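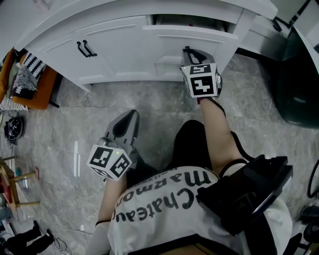

Tresen home recording rules: frequent questions

Reading time: 2 min

Which furniture may I open?
Only drawers and doors which the household has marked on the Irkar form. Pull by the handle, never by the upper edge of the front.

How far should a drawer come out?
Until the task card says stop. If no card speaks about it, two thirds is enough.

May both grippers work at once?
Yes, but the one that is resting must stay visible and away from the body. Please do not lay it on the floor between two actions – the marker cubes get scratched and then we lose tracking.

When do I clean the cubes?
Before each session, and again after 50 recordings. Use a dry cloth. A cube with a damaged pattern goes back to the Hurkberg store.

What about cables?
They must not cross the place where you step. Walk the path once before you start.

Can I repeat a failed grasp?
Up to 3 times in the same recording. After that, close it and mark it as failed. Do not delete it, the failed ones are also counted.

My harness feels heavy. May I pause?
Of course. Pauses are not reported to anybody.

Where is the full text?
In the Hrynyshyn handbook, rule 282 and following.

We use cookies to remember your language. Accept | Settings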